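About us

Sengar is a small office in Plulomstead which helps workshops, laundries and schools to plan the purchase of automation equipment. We do not sell robots and we take no commission from the makers. Our client pays for the planning, and the plan stays with the client.

We started with one spreadsheet for a packing firm, Zononska. It had 172 lines, and the robot arm was only one of them. The others were cables, stands, spare fingers, tables of the right height, training hours and floor space. Since that time we make every budget in the same manner – first the task, then the small parts, and the arm at the end.

Before a client signs an order, we do the task by hand with hand-held grippers. Picking up cloth from a basket looks simple in a catalog, and it can change the choice of gripper completely.

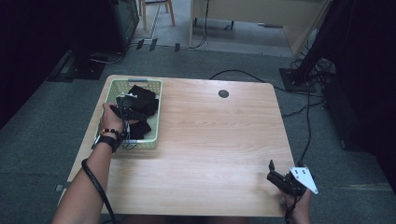

Mamta Srivastava wrote to us after her first budget year that the spare parts line was the one she had wanted to delete, and she is now glad we argued for it. She asks for a longer planning period next time, 18 months if possible.

Our price list for the Bitura planning package is sent on request. The office answers the telephone until 4 p.m., except on Tuesday.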